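Weather app stopped updating on my old Android tablet, can I move my stations to something else?

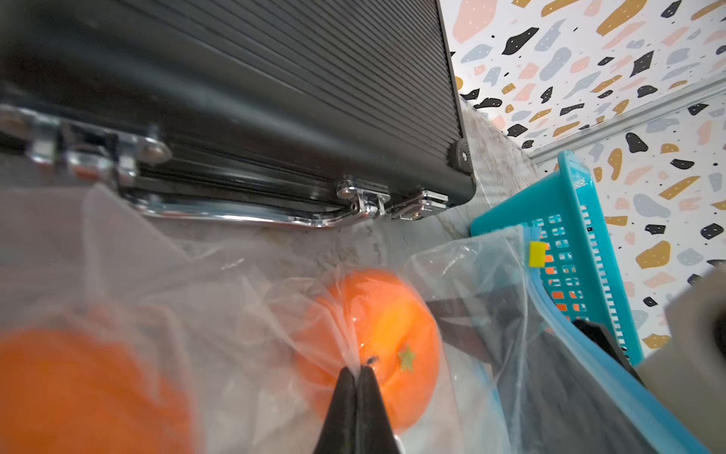
Hello everybody. I have a tablet from 2014 which I use only for weather in the kitchen and for reading the news. For many years I had the app Abella on it, and it did all what I needed. In July the app showed a message that "this version is no longer supported", and after that the forecast stays on the same day all the time. I tried these things already:

- restarted the tablet
- cleared the cache of the app
- took it off and installed it again from the store (now the store says my device is not compatible, so I had to put it back from a backup file)

My questions are two. First, is there any way to make the old version get the forecast again? Second, I have 12 stations saved in the app with my own names and notes, and I would not like to type them again. Can they be exported to another app? I read about Rusmont but I don't know if it works on Android 4.4.

I don't want to buy a new tablet only for the weather. Thank you for every advice.

Asked by Teodor Lie

3 answers

Gunvor Blomqvist
Accepted by the person who asked

I had the same problem with the same app, so I write down what I learned.

To the first question: no. The old version asked for the forecast from a server which the company has closed. The app itself is not broken, it only gets no reply. You can change settings the whole evening and it will not help. I wrote to their support and they answered that only version 3 and newer can talk to the new server, and version 3 needs Android 6.

To the second question: yes, but you must do it from inside the old app, so please do not remove it one more time before you are finished. Open the menu, choose My stations, and hold your finger on the title for a few seconds. A hidden menu comes, and the last line in it is Save list. The file goes to the Download folder and is called stations.csv. Copy this file to a computer or send it to yourself by e-mail.

Rusmont can read the file. The newest Rusmont does not run on 4.4, but they keep an older one on their own website under Legacy downloads. You must allow "Unknown sources" in the security settings first, and I recommend to switch it off again afterwards. In Rusmont choose Settings, then Import, and then the file.

Two small things to know. Your own names will come over, but the notes are cut after the first line. And if a name has a comma in it, the station comes in the wrong place on the map. I had "Ukcombe, harbor" and it was put in the middle of the sea. Change the comma to a space before you save the list.

I don't know how long the legacy version will be supported. On my tablet it was still working on 15 April 2023.

Umesh Bajpai

just use the browser. every weather site works in a browser, no app needed

Maj-Britt Grønli

The answer of Gunvor is right, I only want to add something about the browser. On Android 4.4 the built-in browser is too old for many sites and you get an error about the certificate. Firefox 68 was the last one that I could install on mine, and it opens the simple pages, but the maps are very slow.

If Import gives you "error 3298", the file was saved with the wrong letters. This happens when there is ø or å in the station names. Open the file in a text editor on the computer, save it again as UTF-8, and then it should go well.

Comments

Teodor Lie: Thank you, the list is moved! I got the error 3298 also, and saving as UTF-8 solved it. One station, Udthorpe, is missing but I can add this by hand.

Gunvor Blomqvist: Good to hear. Check if Udthorpe had an empty note. I think that an empty note makes the import jump over the line.

Teodor Lie: Yes, the note was empty.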